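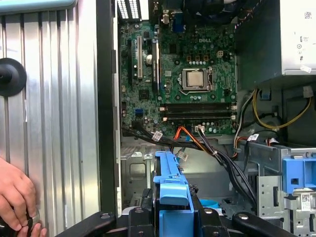 How long should metal tools sit in disinfectant between clients?
Ten minutes, fully under the liquid, unless the bottle label gives a longer time. Wash off dust and polish first. The solution does not work through debris.

Trindale Nail Room
Station and supply check, 21 Apr 2020
Done by the shift lead before reopening. Comments are under each item.

1. Disinfectant jars filled and labeled
OK at stations 1 to 4. Station 5 had no mix date on the jar. Dumped and remade.

2. Nippers and pushers clean, no rust
Two pushers pitted near the tip. Thrown out. Replacements are in the top drawer, still in the sleeve.

3. Files and buffers single use
OK. Stock count is 1,463 files and 208 buffer blocks. Order more buffers in May. Any file that has touched a client goes home with the client or in the trash.

4. Polish bottles
Necks wiped, caps tight. Eleven bottles were too thick to use and were pulled from the wall. Most were older cream shades. Do not thin with acetone. Use the Soylu thinner, two or three drops, then roll the bottle between your hands. If it still drags on the brush, toss it.

5. Acetone and remover storage
Needs work. The metal cabinet was closed but not latched. One pump bottle was left out by the lamp at station 2. Remover goes back in the cabinet at the end of every shift, with the lid down.

6. Gel lamps
All lamps turn on and the timers run. The Tremum lamp at station 3 has one dead bulb on the left side. Tagged, do not use for full cures. The hour log on the station 1 lamp reads 2,385, so its bulbs are due.

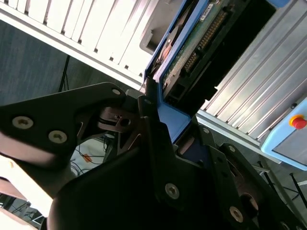
Reset the hour log by hand after the bulbs are changed and write the new start number on the sticker underneath. Last time this was skipped and we had to guess.

7. Dust collectors
Bags emptied at all stations. The filter at station 4 is gray all the way through. Swap it before the first acrylic booking.

8. Foot baths
Drained, scrubbed, disinfected, left dry. Screens were taken out and cleaned separately. The log sheet is missing initials for two cleanings. Fill in the sheet at the time, not at closing.

9. Towels
Clean towels in the closed cupboard, used towels in the lidded bin. OK.

10. Stamping plates and brushes
Plates had dried polish in the small designs. Cleaned with remover and a lint-free pad. The Kamoment detail brushes are shedding. Trim stray hairs or replace.

11. First aid box
Bandages low. Styptic powder is in date. No stick pencils, since they can't be shared between clients.

Still open: item 5 latch, item 6 bulbs for stations 1 and 3, item 7 filter. Recheck these before the doors open and sign the back of the sheet.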